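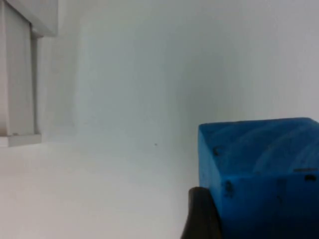
The Dila drawer unit is a low storage cabinet supplied by Brurkside for use in classrooms, offices, treatment rooms and shared workshops. It is intended for small equipment that is taken out and put back many times in a day, and its surfaces are kept plain for that purpose. A solid blue block with slightly rounded corners stands out clearly against a pale, smooth surface, and the same principle applies to most of the articles that customers are likely to keep in the unit. Users who store dark or strongly coloured items will find them quickly. Those who store white or clear items may prefer to order the coloured drawer mat listed under Accessories.

Description

Each drawer is a shallow, open box with a flat floor and no fixed dividers. The Dila unit is delivered assembled and requires no tools for installation, although the levelling feet should be adjusted once the cabinet is in its final position. Drawers may be removed for cleaning by lifting the front and drawing the box forward past the stop.

The unit is available in light grey only. Requests for other finishes are considered for orders of 10 units or more and should be made in writing before the order is placed.

Specification

Product code: DILA 2
Number of drawers: 3
Overall width: 1,185 mm
Internal depth of each drawer: 100 mm
Finish: light grey
Assembly: none required
Guarantee: 10 years on the cabinet, 2 years on the runners

Suitable contents

The drawers are suited to building blocks, hand tools, stationery, craft supplies and similar dry goods. They should not be used for liquids in open containers, or for items that stand higher than the drawer sides — these may catch on the cabinet when the drawer is closed.

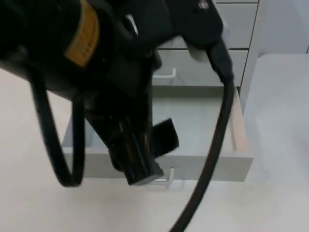 Can a drawer be left open while it is being filled?
The runners hold the drawer in the open position and it may be left there for as long as is necessary, provided that the cabinet is level and that no weight is placed on the front edge. Only one drawer should be open at a time.

Cleaning and care

Wipe all surfaces with a soft damp cloth and dry them afterwards. Mild soap may be used where marks remain. Scouring powders and solvent cleaners will dull the finish, and damage caused by them is excluded from the guarantee.

Accessories

Kiani drawer mat, cut to size, blue or green
Kiani divider set, for one drawer
Dollgate label holders, pack of 10

Ordering and delivery

Orders are accepted from schools, public bodies and registered businesses. Delivery is to the ground floor; delivery to upper floors must be arranged in advance. Schools wishing to receive goods during the summer closure should place their order before the end of June.

Page last revised: Thursday, November 8, 2018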